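The Moth Room

5 min read
Print this story | E-mail to a friend

By the time the university moved the insect lab out of the old Foris Building, Larasati Kusuma had been looking after moths for so long that her nieces had stopped giving her anything else for her birthday. She had moth tea towels, moth earrings, and a moth cushion so large and so furry that the dog wouldn't go near it. She was very fond of all of it, and of the nieces too, and she never had the heart to say that the animals she worked with were small and brown and looked like something you'd sweep off a windowsill.

What they could do was smell. A male could pick up a female from the far end of a paddock on a breath of scent so thin that the machine downstairs, which had cost more than Larasati's house, didn't register it at all. For her whole working life she had been trying to find out how, with a wire finer than a hair and a good deal of patience, one feeler at a time.

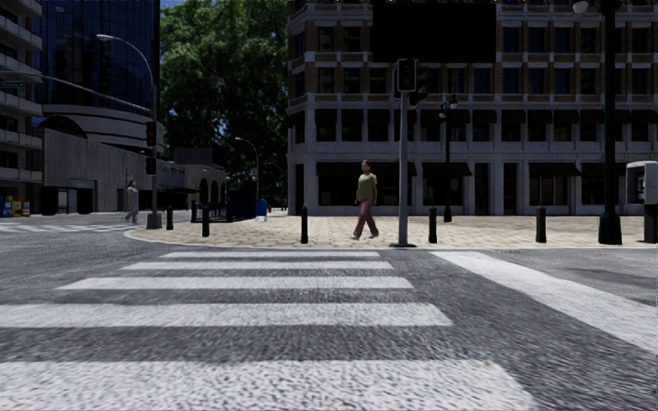 The new student was called Yusri Wibisono, and he came in June, when the heating was playing up and everybody worked in their coats. He was a tall, worried young man who apologised to the moths before he picked them up. Larasati liked him for that straight away, though she pretended to be busy with the kettle.

"How many do I need to test?" he asked.

"Well, Ningsih did 300 for hers," said Larasati, "but Ningsih had a very understanding husband. Let's start with five and see how we get on, love."

They got on badly. The first moth slept. The second answered beautifully to the scent, a lovely tall spike on the screen, and then answered just as beautifully to plain air, and to Yusri's sleeve, and to nothing whatever. By teatime he had his head in his hands, and Larasati put the biscuit tin down by his elbow and sent him off for a walk around the block, as old Professor Tjoa used to send her.

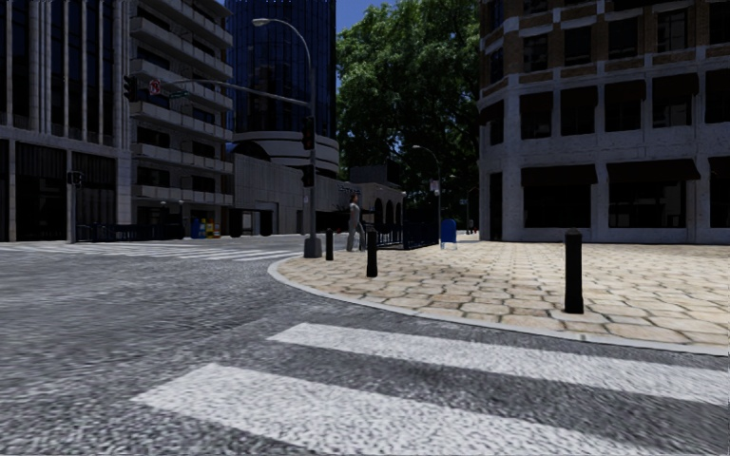 The corner and its two crossings.

He was gone so long that she had washed up all the cups and begun on the shelves. When he came back his nose was pink with cold and he was walking quickly.

"It's me," he said. "It's my coat. I've been hanging it next to the cages. My mum puts a sachet in the wardrobe, some flowery thing, I can't even smell it any more. They can, though, can't they?"

Larasati took hold of the sleeve and sniffed. There was wool, and a bit of bus, and possibly toast. She fetched the smallest pair of scissors in the drawer, asked his permission, and snipped a thread from inside the cuff. They sealed it in a glass tube, picked a fresh moth, and blew the gentlest puff of air across.

The line on the screen leapt up like a startled cat.
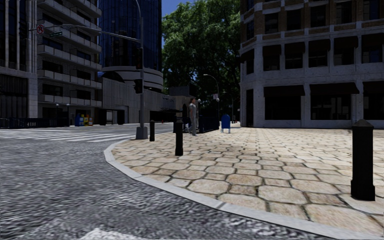

"Oh, you clever thing," said Larasati, and neither of them was quite sure whether she meant the moth or the boy.

They stayed until it was properly dark, doing the whole lot again with the coat shut away in the office down the hall. Now the moths sat quiet in plain air and spoke up only when they were spoken to. Yusri wrote every number down in his square, careful hand. At one point he rang his mother to ask what was in the sachet, and she kept him on for ages, wanting to know if he was eating, and then she wanted a word with Larasati, and the two of them got on to the subject of soup.

"She says lavender," he reported when he finally had the phone back, "and something else my auntie grows. She's going to post us some."

"Tell her to wrap it well," said Larasati, and she went along the cages with her little torch, as she did every night, saying good night to each of them under her breath.

3 comments | 44 shares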